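Project report: planning and pricing a two-arm sorting bench for the teaching lab

Submitted by Annelies Strebel
Clovham, 2025-05-31

Where the project began

When I chose this topic in December I thought the buying would be the easy part, and that I would spend a couple of weeks on it and then move happily on to the programming. My supervisor smiled at that and suggested I make the buying the whole project instead. I am glad now that I listened, although I did sulk a little at the time. The teaching lab at Clovham wanted a small bench where first-year students could try picking up and sorting everyday items with two robot arms, and the department had put aside 2,000 pounds for it. My task was to work out what that money should be spent on, in what order, and what the lab would have to keep paying for after I had gone.

I should say that I came to this with very little knowledge of prices. I had used one arm in a second-year module and had never once wondered what it cost or who had ordered it.

What the lab asked for

I began by talking to the people who would use the bench. The technicians wanted something they could mend themselves with ordinary tools. The two lecturers who run the first-year course wanted it to fit on a table that already exists, and they wanted students to be able to walk up to it and see straight away what each arm was doing. The students I spoke to mostly wanted it to be working when they arrived, which I thought was very fair.

From those talks I wrote a short list of needs and a rather longer list of wishes. The needs were two arms with grippers, a flat work surface with walls on three sides, a power supply for each arm, and spare servos. The wishes included a third arm, a moving belt, better lighting, a second set of grippers with softer fingers and a proper cupboard with a lock. I kept the wishes in a separate sheet so that they would not creep into the budget, and some of them tried to creep in anyway.

Getting quotes

I asked three suppliers for prices. Mayrhofer sells a ready-built pair of arms that arrives on its own base, already set up and tested. It is a lovely thing and I would have liked it very much, but one pair would have used up the whole budget before we had bought a single spare part. Drodell sells the arms as kits, with the servos, links and gripper parts in separate bags, and their price for two kits left us a comfortable amount over. Promside does not sell arms at all, but they do sell cable, fixings and power supplies, and they were a good deal cheaper for these than either of the others.

Comparing the quotes took me far longer than it should have, mainly because no two were laid out in the same way. One included delivery, one charged for it by weight, and one added it only on the final page. I ended up copying every line into my own table under the same headings, and I would do that from the first day if I had the project again. I would also ask each supplier the same written questions. My first emails were friendly and vague, and I got friendly and vague answers back.

We went with Drodell for the arms and Promside for nearly everything else. The largest single extra was the spares order, at 269 pounds, and I had to argue for it. My case was that a bench with one dead servo is half a bench, and that the kits take 11 days to arrive from Drodell even when everything is in stock. The technicians backed me up on this, and the lecturers came round once they had looked at their timetable.

Things I had left out

My first budget had no line for the work surface and walls. I had somehow pictured the arms standing on a table with nothing round them, but pens roll, and first-years lean on things. The panels were not expensive, though the cutting and fitting took up a good part of a technician's afternoon, and I have now put that time into the plan as a cost.

I had also forgotten the objects. It sounds silly, but if you want students to practise sorting, you need something for them to sort, and it will get lost or walk off in people's pockets. We settled on ordinary stationery – pens, markers, glue sticks – with a clear divided tray to put it in. The whole lot came to 37 pounds, including enough extra pens to last the year, and I think it is the best value in the entire budget.

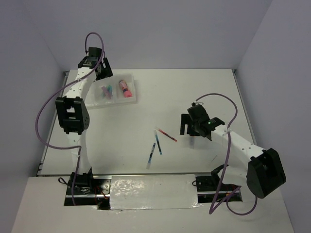
Figure 1. The two arms at the bench, with the divided tray towards the back and pens on the work surface.

Cable was the third thing. Each arm has a long purple cable that has to travel with the gripper, so it needs plenty of slack, and the lengths I had first written down came from measuring in a straight line from the gripper to the base. I had to place a second order with Promside and pay for delivery twice. It was a small sum, but I was cross with myself, and I have put a note in the handover folder telling the next person to measure with the arm stretched out as far as it will go and then add some more.

Running costs

The lab has never kept a separate record of what its equipment costs after it has been bought, so for this part I had to lean on the technicians' memories and on my own sums. I have allowed for replacement servos, new fingers for the grippers, a yearly restock of stationery, and a few hours of technician time each term for tightening screws and checking the wiring. I have left out electricity, as the lab does not pay for its own.

I would suggest that the lab puts a small fixed amount aside each year for the bench. Asking for money each time something breaks is tiring for everybody, and in the past it has meant that equipment sat on a shelf for a whole term waiting for a part that cost less than a textbook.

What I would do differently

I would order in two stages. If we had bought one arm first and put it together, we would have found out about the cables before ordering the second set, and I could have written better assembly notes as well. Against that, two separate orders would have meant two delivery charges and a later finish, so I can see why my supervisor was not fully convinced when I brought it up.

I would also speak to the finance office much earlier. They were very kind to me – far kinder than I deserved after my third wrongly filled form – but a new supplier has to be approved before anything can be ordered, and Drodell was new to them. That held us up at a point when I had nothing else ready to be getting on with.

Wishes carried forward

The softer fingers are at the top of the wish list for next year, followed by the lighting and the locking cupboard. I have taken the moving belt off the list after seeing what it would cost. The third arm is still on there, at the bottom, mostly because I could not quite bring myself to delete it. All the quotes, my comparison table and the supplier contacts are in the handover folder, with the Promside part numbers written on the inside cover.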